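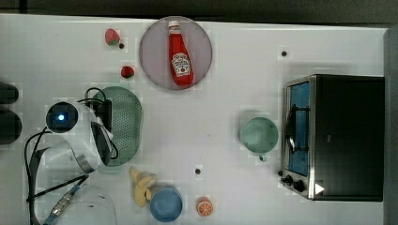 Speaker notes, table layout talk, Brokodgate, August 2, 2024
Running time: 30 minutes. Leave the last five for questions.

Opening. State the subject: how to lay out a play kitchen on one table so that every item can be reached and put back. Handout is the Drellent layout sheet, page 1. Do not read it aloud.

Definitions. A "fixed item" stays where it is for the whole session. A "loose item" gets picked up. Appliances are fixed. Plates may be either. Food is always loose. Say this slowly, the rest depends on it. 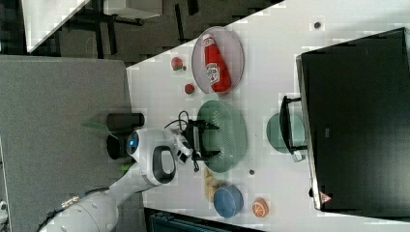 Fixed items are placed first. Start with the largest footprint and put it at one side, door or handle clear of the edge. Then place the vessels, then the food. The large black appliance takes the right part of the table, with its handle on the side where the dishes are. Point out the round teal plate next to that handle. A dish there is partly tucked in and harder to lift out than one in the open. Ask the room whether they would move it. Both answers are acceptable.

Tall items. A bottle standing up falls when its neighbor is moved. Lay it down inside a plate with a rim.
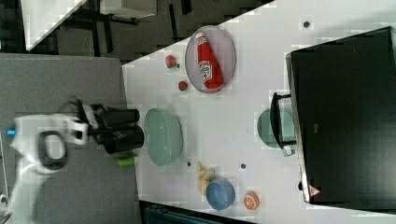 Same rule for anything that rolls. Round fruit goes near a rim or toward the middle of the table, never at the edge. The Skano checklist covers this under item 11. Mention that the Ramanauskas version has the same item under a different number, then move on.

Color. Red on white is found fastest. Pale green on white is slow, so allow more space around it.

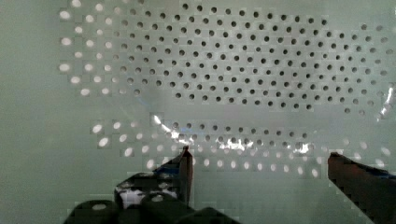 Surface finish comes last and is usually skipped. Check each vessel for film, labels and tape before it goes on the table. A perforated surface needs a second look, as the holes draw the eye away from anything lying over them. On this one, what appears to be a thin clear film shows mainly as glare, with a bright diagonal streak and faint wrinkles. Tilt the piece under a lamp to check. Peel from a corner.

Questions. If asked about storage: one bin per table, lid on, loose items on top. If asked about cost, refer to the handout.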